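Jan 13, 2018

Up too early, coffee gone cold twice. Writing this fast before I lose the thread of the day.

Basket day. Finally. Been putting it off since before the holidays, the whole pile of small stuff that has no home. Told myself one hour. Took the morning and a good bite out of the afternoon.

Started with the drawer. Bad idea, never start with the drawer. Rubber bands gone sticky, four dead pens, the instruction sheet for the Skodar kettle I gave away. A key. No clue what key. Put it back in the drawer, which is how it got to be in the drawer in the first place.

Then the shelf over the sink. Vinegar, other vinegar, the rice that split its bag. Swept up rice for ages, still finding it. Under the mat, in my slipper. Wiped the shelf down, put new paper on it, cut the paper too short at the left end and left it. A jar can stand on the gap.

Colors. I want colors to mean something this year. Plastic baskets, the kind with slots in the sides, they rinse out easy and you can see what's in there without digging. Blue, green, yellow. Had a big plan last night in bed, all worked out, and this morning could only remember half of it. Wrote down what I had:

blue - stuff in use this week
green - food, fruit mostly, things that need air
yellow - goes back to somebody, or out of the house

Good enough. Yellow is the hard one. Yellow fills up by itself and then sits by the door and I step around it untill it turns into furniture. Last year I had a box like that. It stayed through March and into the summer, and when I finally opened it there was a library book in it. Paid the fine. Not doing that again. Rule for yellow: if it's full it leaves the same day.

Went out for lunch because the kitchen was unusable. Walked, cold, wind straight down the street. Soup at the place on the corner, too salty, ate it all. Stopped at Plostolik on the way back for hooks. They had the big ones and the tiny ones and not the ones I need. Bought the tiny ones. Why. They were $4 and I was standing there.

Also looked at more baskets while I was in there. Did not buy. Proud of that. A white one with a lid, very nice, no use for it at all. Walked past it twice.

Back home, feet frozen, second round. Bathroom cabinet. Threw out everything with a date I couldn't read. Found the good scissors!! Been cutting tape with a bread knife for weeks. Scissors go in blue. Then took them out of blue because they'd vanish again, hung them on one of the tiny hooks. So the hooks were for something. Fine.

Towels: refolded, long way, then in thirds. Takes up less shelf than the old way. The gray one is all holes now, cut it up for rags with the good scissors, felt great. Rags under the sink.

Then the papers. Plulix bill, paid, file. Appiah warranty, expired, out. A recipe torn out of something with the bottom half missing, so I know what goes in the cake but not how long or how hot. Kept it. Might guess.

Did the fruit last. Washed the green basket properly first, soap and the old toothbrush in every slot, slow, boring, radio on. The trick with the slotted ones is to do the long side lying flat and then turn it, otherwise you lose your place and do the same row over. Dried it upside down on the rack. Corners hold water, so shake it. Apples in the bottom, the soft ones on top so they get eaten. Onions can not go in with the apples, learned that one. Onions get the bowl.

19 jars under the counter, I counted because I wanted to know if I have a jar problem. I have a jar problem. Six have lids. Kept those, and the tall one without because it's pretty. The rest went out in two trips, clanking all the way down the stairs, and I met a neighbor on the way who looked at the bag and then at me. Said hello. Did not explain the jars.

Back hurts. Lower left, same as always after bending. Hot bath later if there's hot water left.

Things I said I'd do and didnt:
the closet
call about the window
anything at all with the photos
the mystery key

Closet can wait. The closet has a door.

Thinking about the table too. Want it kept clear, really clear, just wood, and one basket in the middle when I'm sorting so there's one place to drop things and I don't make five little heaps. Heaps are my trouble. One heap for mail, one for coins, one for things I'm holding onto until I figure out what they're part of. With a basket out you just drop it in and keep moving, and then the others stay off to the sides, out of reach of my elbows. Tried it for an hour before supper. Worked better than I thought. Knocked over the coins anyway.

Table could use oil. Scratches all over from the pan days. There's a can in the cellar from when I did the bench, probably set like glue by now. Check tomorrow. If it's bad, just soap and a cloth and live with it.

Supper was eggs on toast, ate standing up. Didn't want to mess up the table. Which is silly, it's a table. Sat down for the second piece.

Money: hooks 4, soup 6. Owe 400 on the boiler still, not thinking about that tonight.

Tomorrow: oil, window call, take yellow out EARLY before I get comfortable. It's got the borrowed cake tin in it, the umbrella that isn't mine, and a sweater I keep pretending I'll wear. Bread too, we're out. And look in the rest of the slippers for rice.

Bath now, then bed, leaving the radio on low.
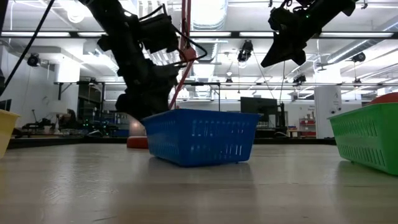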